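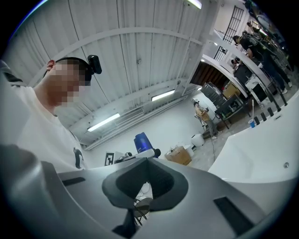
Ticket 1084: Welcome emails going out twice to new Resource Library members

Status: Solved
Product: Tevora Client Hub, Solo plan
Opened by: Umcombe Virtual Support

First message

Hi there, and thank you in advance for reading all of this, I know I go on a bit! I run a small virtual assistant business and I use Tevora for my onboarding, my invoices and the little free library I give to people who join my mailing list. It has been lovely so far and I've recommended it to just about everyone in my networking group.

My trouble is with the welcome email. When someone signs up for the library they get the email with their login link, and then 20 minutes later they get the very same email again, only with a different link in it. The second link works fine but the first one stops working the moment the second one arrives, so people who saved the first one write to me saying they're locked out. I had 29 of those messages waiting for me this morning (a good problem to have, I suppose, but my poor inbox).

What I've tried so far:
Turned the welcome automation off and on again.
Signed up with my own spare address. I got both emails too.
Checked that I don't have two copies of the form on my website.
Logged out, cleared my browser and logged back in.

I have a client launch coming up for Kivside, who sell planners and course bundles, and their form is set up the same way as mine. I'd really love to have this sorted before their page goes live.

Reply from Tevora support

Hello, and thanks so much for such a careful write-up, it saved us a good deal of back and forth. I'm sorry your new members are getting stuck at the door.

I had a look at your account and the form itself is fine. You have 2 automations listening for the same tag. One is called "Library welcome" and the other is called "Library welcome (Vigfúsdóttir template)". The second one has a 20-minute delay as its first step, which matches what you're seeing. Each time a login link is created, the older one for that member is canceled, and that explains the lockouts.

Could you please try the following?

1. Open Automations and change the filter at the top from Active to All.
2. Find the one with "template" in the name and choose Pause. Please don't delete it just yet, in case there are members partway through it.
3. Open "Library welcome" and check that the trigger says "Tag added: library".
4. Sign up once more with your spare address and wait half an hour.

Second message

Oh my goodness, yes! I imported that template back in June when I was redoing my whole client process, and I'd clean forgotten that it came with its own emails. The filter was set to Active and I still missed it, because it was sitting on the second page of the list.

I paused it and ran the test. One email, one link, and the link was still good after lunch. Is there any way to send a fresh link to everybody who wrote in, without doing them one at a time? And should I look for the same thing in the Kivside account?

Reply from Tevora support

So glad to hear it! For the fresh links, go to Members, tick the people you'd like to include, and pick Resend access from the menu above the list. It sends a short plain message, so you may want to write to them first and let them know to expect it.

And yes, please do check Kivside. Imported templates are copied along with everything else when you duplicate a workspace, and the copy will be switched on if the original was. I've added a note to our import guide asking people to look at page two of the list as well.

Last message

Found it in Kivside too, now paused. Links resent, and replies are already coming in from people who got into the library. You can close this one, and thank you for being so patient with me!

Ticket closed by requester.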